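Members' Area > Equipment Boards > Two-Arm Cells > Upkeep and Repair

Cable routing and finger wear, Cell 2 at Kuvelstead

k_akbulut
I should be grateful for members' views on the right arm of Cell 2. In December the gripper began to lose its connection for a moment whenever the last joint was turned close to its limit. The controller records a fault and both arms stop, as they are set to do. The log shows 127 such stops for the month. The connector at the gripper has been cleaned and reseated on two occasions without lasting benefit. The left arm runs the same programme and has given no trouble.

consolacion.yap
Please confirm how the cable is secured between the bracket and the arm. At Sikport we had the same fault, and the cause was a cable tied too tightly at the bracket. Each turn of the joint pulled directly on the plug. We now leave a free loop and fix the cable further back.

k_akbulut
It was indeed tied close to the bracket. I have removed the tie and allowed a long loop on the right-hand side. A run of 100 cycles was completed this afternoon with no stops recorded.

O. Karaca
I must register some disagreement. A loop of that kind may cure the fault, but it introduces another risk, namely that the cable will catch on the work or on the other arm. The Bovum maintenance sheet, which our site adopted, calls for the cable to be held along the arm with soft straps. I would not sign off a loose loop for unattended running.

consolacion.yap
Mr Karaca's point is accepted for crowded tables. Where the table carries only a few light items and the arms approach from opposite sides, I consider the risk small. Straps placed too near the last joint will bring the original fault back.

bulent_demirtas
May I ask that the fingers be looked at as well? Ribbed fingers wear smooth at the tips first, and an operator will often raise the grip force to make up for it. The added load is then passed to the gripper drive. We change ours as a pair, never singly, and set the force again from the lowest value that will hold a drinks can upright without denting it.

k_akbulut
The force had been raised to step 5 by the previous shift. I have fitted a new pair on the right arm and returned the setting to step 2. The can is our usual test piece, with the two cups left standing behind it as a check on clearance.

O. Karaca
I support the change of fingers. My objection to the cable stands. Kindly post a picture of the present routing so that it may be judged on its merits.

Orhun Bozkurt (moderator)
Members are reminded that site rules take precedence over advice given on this board. The Kurtuluş site permits a free loop during attended running only, and I would suggest the same here until a strap position has been agreed. Mr Akbulut, please attach the picture to your next post.

k_akbulut
Noted, and attended running only will apply. Picture attached as requested. I would welcome proposals for the first strap position, measured from the bracket.

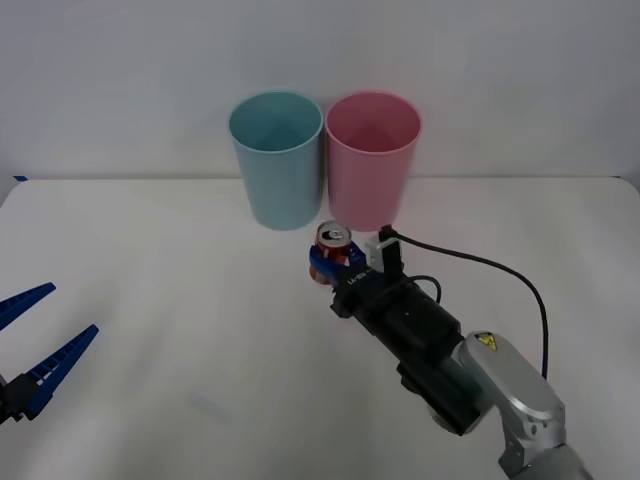 Cell 2, right arm holding the test can, with the cable loop at right.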